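La vie secrète du coin boissons

Par Kenna Shearer

Il existe dans toute entreprise un mètre de plan de travail qui échappe à l'organigramme. Chez Vasen, 43 salariés et un étage en open space, on l'appelle « le bar », ce qui est flatteur pour un endroit où personne n'a jamais servi d'alcool et où l'on essuie rarement.
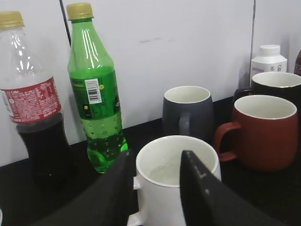
La tasse de bureau a ses grandes familles. Zlata Nazarenko, comptable, défend la blanche, sans slogan ni prénom, au motif qu'elle ne fâche personne. C'est aussi celle qu'on abandonne le plus volontiers avec un fond d'eau claire, à côté d'un Coca entamé et d'une bouteille verte où quelques bulles s'accrochent encore à la paroi. Le geste se veut provisoire. Il dit « je reviens », comme la veste posée sur la chaise un vendredi de pont. Hacer Karakaya, qui travaille en face, a connu un « je reviens » de 23 jours.

Le soda, lui, pose un problème de droit. À qui appartient une bouteille ouverte ? Au premier acheteur, répond le règlement intérieur, rédigé en février par quelqu'un qui ne buvait que du thé. À celui qui finit, répond l'usage.

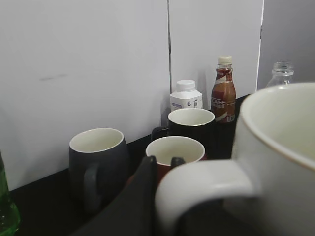
Vient ensuite la question des couleurs. Katsuhiko Kobori avait proposé d'en attribuer une à chaque service : le noir aux commerciaux, le rouge au juridique. Le système a tenu 3 semaines. Les commerciaux ont trouvé que le café avait meilleur goût en rouge, le juridique a parlé de précédent, et l'on est revenu à la loi du plus matinal. Wenjie Yan, prudente, garde la sienne dans un tiroir fermé à clé, avec les contrats.

Restait à habiller tout cela. On a songé à des sets, à un plateau, puis à un grand tissu noir, réputé ne pas marquer.

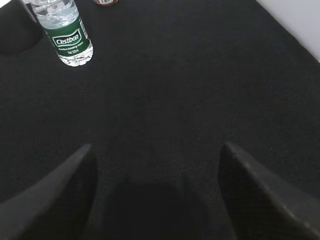 Bureaux & Usages – n° 600 – p. 43

Le noir ne marque pas, en effet, tant qu'on ne s'en approche pas. De près, il collectionne les petites peluches claires avec une application que l'on aimerait voir ailleurs dans la maison. Hacer Karakaya a apporté un rouleau adhésif. Il a disparu dans la matinée, et les soupçons se portent sur le juridique.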